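The Big Table at Szabo Hall
Photo gallery, posted May 25, 2022 by Reginald Ambrose

Since December we are sharing the long upstairs room in Trirkaritz, and many people asked me how it looks inside on a normal working day. I am not a photographer, so please be patient with me. The room came to us with almost no furniture. Most of what you find in it now was brought from somebody's home, or bought from the Werkard closing sale, where we spent 254 dollars for chairs and tables together.

The tables are used by everybody, and things stay on them from one day to the next. I stopped fighting with this already in the first weeks.
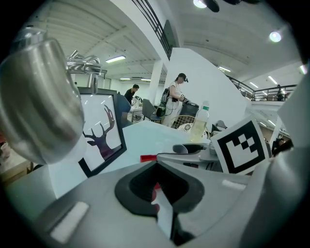 The deer with the branching antlers, on the white tabletop, with the bottle of pale yellow liquid farther to the right. Two people at work behind.

The deer picture is mine. I paid 40 dollars for it at a market in Hernia and my wife did not want it in the living room. Cletus Zamora says it should hang on a wall – he is right, but the walls are old plaster and I am afraid to drill there. So it stands on the table.

About the chairs: they do not match and they will not match. The wicker one is more comfortable than it looks. If you have a chair at home which you do not need, please write to Cletus before you carry it up the stairs.

More pictures will follow when the windows are painted.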